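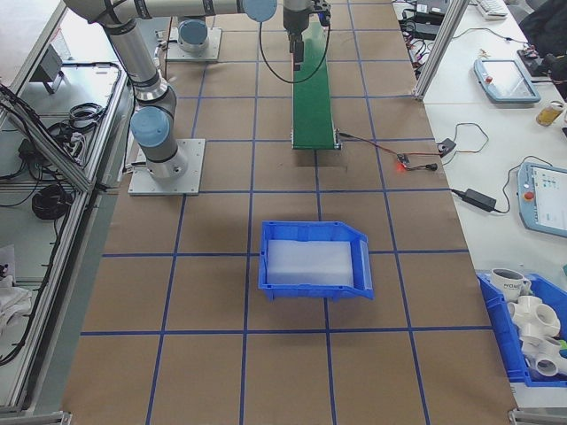
Radwa Mahrous wants to know why I bother lining the bins at all, cardboard's fine, cardboard is free. Fair. Start with that, get it out of the way early.

Talks > Storncombe > Packing bench notes

We use cookies to remember your settings. By carrying on you agree to this. Accept / Manage

OK. Opening. Say hello, say thanks to Iman for the slot. Phone OFF.

Cardboard answer: goes soggy, sheds bits, curls up at the corners. We ran it at Storncombe all through May. Bits of fluff on everything. Foam lifts out, gets wiped, goes back in. Pass the sample round now (two pieces, get them BACK this time).

Bin on screen — blue plastic, open sloped front, pale foam pad in the bottom. Point out the pad covers most of the floor. People ask do you cut it to fit exactly. We don't. Bit of slack, easier to get your fingers under.

Then the paper. Brown kraft over the whole top, blue tape on it in squares. Tape is cheap and it peels. Paint was a disaster, tell the Feken story if theres time, skip if not. Bin gets a home square. New starters find it without asking — Iman Ouazzani's idea orignally, credit her.

Numbers slide. Don't read it all out:
— 4,000 small parts a week through the Erraji room
— 2,528 of them glass, so soft landing matters
— 50 bins, 30 lined so far

Pause. Someone will ask about cost. Say it's in the handout. It is in the handout, page two.

Sloped front: which way round? Face it to whoever is picking. Turn it the wrong way and you're reaching over the high side all shift, shoulders go. Do the reaching mime. Not too long.

Fletar liners — mention we tried them, too thick, parts sat up proud and the bins wouldn't stack. Be nice about it, their rep may be in.

Changing the paper: when it tears or when the tape won't stick. Roll off, roll on, retape from the middle line outwards. Two people. One person gets creases.

Radwa again, probably, on dust. Let her have it, she's right about the dust.

Questions. Ten mins max. Then tea — remind them the cups are in the other room.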